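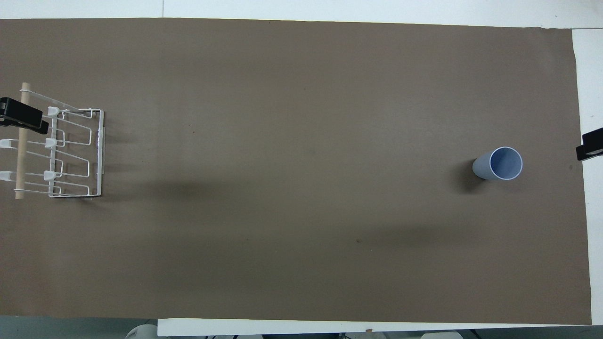 Prarkotora supplies drying racks, drainers and cups to canteens, school kitchens and shared staff rooms. We began with one product, a rack for plates and lids, and most of what we sell is still built on the same principle. White-coated metal wire is bent into rectangular, stepped loops, and each loop forms a slot. A pale wooden dowel runs parallel to the long side, with the wire passing over it, and small white plastic clips are fitted at intervals along the wire structure. The stepped shape allows plates of different diameters to stand in one rack without leaning on each other.

The range now has 57 items. Of these, 23 are racks and drainers, and the rest are cups, trays, clips and spare dowels. Spare parts are listed separately and can be ordered singly. A clip from the current range fits any rack we have sold under the Prarkotora or Gotard names.

Gotard is our line for larger kitchens. It uses a thicker wire and a wider slot spacing, intended for serving plates and pan lids. Racks in this line are delivered flat and put together on site without tools. Assembly instructions are printed on the inside of the carton lid.

Setting out and checking

Racks and cups are set out on plain brown paper laid over a white table. White wire is easy to inspect against a brown ground – chips in the coating and bent loops show up quickly. The paper is replaced when it creases. Each rack is checked for squareness, for the fit of the dowel and for clips that have been pushed on at an angle. Cups are checked at the rim and at the base.
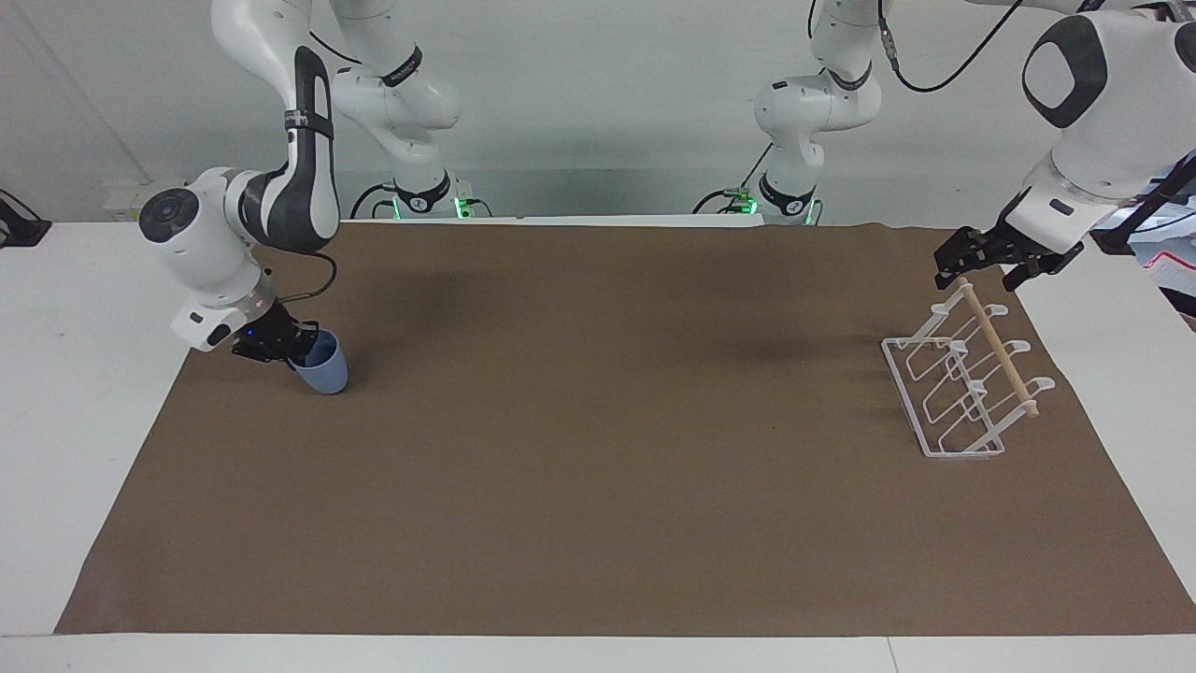 Pale blue plastic cup, held tilted with the open mouth down, over the brown work surface.

Cups are sold in packs of seven. They are intended for water and cold drinks and should be drained upside down or at a tilt, so that water does not collect in the base. We do not recommend standing them upright in a plate slot.

Premises and orders

Our workroom and store are in Drelledmont, in the former Mikkelsen building. Goods are packed on the ground floor and the office is above. Orders received before noon are packed the same day. The price list is revised once a year, in February, and orders already confirmed are kept at the old price.

We currently supply 79 kitchens on regular account. New accounts are opened on receipt of a first order, and there is no minimum quantity for spare parts. Returns are accepted unused and in the original carton – please put the order number on the outside.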